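**Sekdale robot users get a rulebook, and a definition of "holding"**

18/02/2026

SEKDALE. Anyone who runs a robot gripper in the shared workshops here will have new rules to follow before the month is out, and the longest of them concerns what it means to hold something.

The code of practice, published this morning, covers small arms and grippers used for handling everyday objects: balls, boxes, bottles, fruit if you must. It was drafted by Avik, which runs the workshops, together with Konine and Xiao, the two firms that book most of the bench time. The three had each been working to their own rules. Under Avik's, a grasp counted once the fingers touched the object on two sides. Konine wanted the object off the table. Xiao's rule said only that the operator should be "satisfied," and Xiao's operators are apparently easy to please.

That mattered little until the three pooled their records last year and found they didn't add up. Out of 2,880 logged grasps, 487 were a success by one rule and a failure by another. A good many of those were round objects, which had been pinched, leaned on or nudged into a corner and written up as held.

The new wording runs to most of a page. To be logged as held, an object must be in contact with at least two fingers, clear of any other support, and must stay put for 3 seconds. An operator's hand does not count as a finger. This last line was added at the second draft, and the minutes are tactful about why.

Other parts of the code are plainer. Grip force has to be set low before a new object is tried and raised in steps. Fingertips are to be checked for wear at the start of each session and wiped at the end of it. Nobody reaches between the fingers while the arm is powered, including to straighten the object "just a little," a phrase the code puts in quotation marks and bans by name.

Failed attempts must be logged too. At present they are often deleted by the person who made them, a habit the code calls "understandable" and then forbids in the same sentence.

There is also a section on shiny things. Glossy and pearly surfaces throw glare back at a camera, and glare can hide the edge of a finger or the gap beneath it. Where a highlight falls on the object, the grasp must be judged from a second view or left unscored. Early drafts suggested dulling such objects with spray. Konine objected that the world is full of shiny objects and few of them arrive pre-sprayed, and the idea was dropped.

Printed balls and other giveaways may still be used, provided the entry says what is printed on them. An earlier proposal to buy one approved ball for all three parties fell apart over the color.

Sekar Tambunan, who edited the final text, said the code had been harder to write than expected. "We spent one whole afternoon on the word 'stay,'" Tambunan said. "I'd like that afternoon back, but I think the sentence is better."

Old records won't be rescored. They will carry a note saying which rule they were made under, and anyone who wants to compare them is wished luck in an appendix.

The code takes effect on the last day of February. Printed copies will be fixed to the benches, with screws, the taped ones having a history of wandering off. Comments are open until then, and the first came in before lunch. 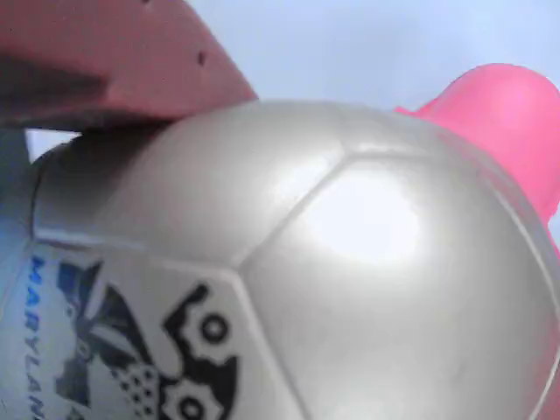

Sekar, 3 seconds is fine for a box, but I've had round things sit in the fingers that long and then roll out the moment the arm moved. Could the rule ask for a short lift and a turn as well? I'd settle for the lift.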